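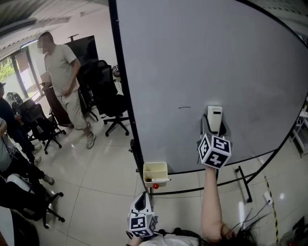 Figure 2. The whiteboard station in the shared office at Hulliddale, with the marker tray clipped to the lower edge of the board.

3.2 Writing surfaces in the shared office

The second setting we looked at was a shared office on the Hulliddale site, used by the Ariris planning group and by visitors from other departments. The first setting, a set of closed meeting rooms, had its boards screwed to the wall. At Hulliddale the main writing surface is a large whiteboard on a black metal stand (Figure 2). It shares the floor with desks, a large black display screen and several office chairs on wheels, and people work within a few steps of it for most of the day.

We were interested in what gets written on a board that sits in the middle of other people's work, how long it stays there, and who wipes it off. Earlier interviews by our group suggested that staff in closed rooms treat the board as part of a meeting. They write on it while the meeting runs and leave the cleaning to the next group. Staff at Hulliddale described something different. Many said they used the board for a minute or less at a time, to draw a line or write a number while talking to a person at the next desk.

The condition of the board fits that account. In Figure 2 the surface is mostly blank, with one short black stroke near the middle. We coded marks of this kind as "starts": a line or part of a letter with nothing attached to it that a reader could use. Starts were coded separately from notes, lists and diagrams. They made up a larger share of the marks at Hulliddale than in the meeting rooms, where diagrams were the most common type.

Supplies were also kept differently. In the meeting rooms, markers were stored in a drawer or a cup on the table, and staff often complained that none could be found. The Hulliddale board has a small cream-colored plastic tray clipped to its frame below the lower edge. A dry-erase marker lies across the front lip of the tray in Figure 2. Staff said that a marker in the tray was the main reason they used the board at all. One planner told us she would not walk to the supply closet for a pen but would reach for one if it was already there. The tray is small, and when more than a few markers were placed in it the extra ones tended to end up on desks.

The position of the chairs affected use as well. Because the chairs roll, they drift toward the board over the day, and one of the two black mesh chairs in Figure 2 is directly beside it. Staff working at the nearby desks reported moving a chair before writing on the lower part of the board. Several said they simply wrote higher up. The legs of the stand were mentioned less often, mostly by people who had caught a chair wheel on one.

Light was a smaller concern than we expected. The office has a glass window wall with green foliage outside, and we had assumed that glare would lead people to turn the board. Only two of the staff we interviewed mentioned glare, and both said they dealt with it by standing to one side.

Laurier Chisholm carried out the interviews at this site and coded the marks. A second coder repeated the work on part of the set, and disagreements were settled by discussion. Most of them concerned the line between a start and a very short note, such as a single digit. We decided to count any complete digit or letter as a note. The comparison with the Gundance site, where boards are shared between 3 teams, is given in Section 3.3.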